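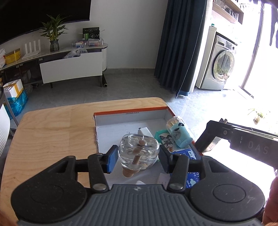

Vaciar la caja, llenar la caja

Llevo desde junio grabando demostraciones en la sala de casa, y mi hermana ya me pregunta por teléfono si sigo "jugando a las pinzas". Pues sí, sigo, y cada vez me gusta más (aunque la espalda opine otra cosa).

El encargo de Clestach suena facilísimo: tomar un objeto de una caja de cartón poco profunda, levantarlo, dejarlo sobre la mesa. Después otro. Cuando la caja queda vacía, todo vuelve adentro en distinto orden y a empezar de nuevo. Entre todos tenemos que juntar 3000 episodios, y a mí me tocan 100 por tanda, con las 2 pinzas, una en cada mano.

Lo que más trabajo me da es el frasco transparente, ese redondito con líquido y una varilla café por dentro. Al principio lo agarraba por la tapa, que tiene estrías y parece pedirlo a gritos, pero Itzel Contreras, que revisa mis grabaciones, me pidió que variara: de lado, inclinado, con la tapa hacia abajo. Tiene toda la razón. Si siempre lo levanto igual, el modelo aprende mi manía y el día que se lo encuentre volteado no va a saber por dónde entrarle. Además lo transparente engaña muchísimo — se ve la caja a través del frasco y el borde casi desaparece —, así que de ese quieren bastantes ejemplos.

El recipiente cilíndrico de los palitos tiene lo suyo, porque me gusta dejarlo recargado contra la pared de la caja y encima de otro paquete, y hay que entrar con los dedos bien orientados para no llevarse todo de paso. Las cajitas con letras chinas, en cambio, son un descanso.

También aprendí a no corregir de más. Si se me resbala algo, respiro, vuelvo a acercarme y sigo grabando; Uriel Carrillo dice que esas recuperaciones valen oro, y yo que las borraba todas por vergüenza, ¡imagínense! Lo que sí descarto son las tomas en que me quedo dudando en el aire, pensando en la comida.

Hago descansos de 15 minutos, me preparo un café y reacomodo los objetos sin mirar demasiado, para que no me salga siempre el mismo dibujo. La próxima tanda trae cosas blandas, según me adelantó Itzel, y ya estoy juntando calcetines.

Entradas recientes
Cómo etiqueto los episodios sin volverme loca
Mi primera semana con Clestach
Tapas, frascos y otras cosas que ruedan
Una tarde de pruebas con Thaís Macedo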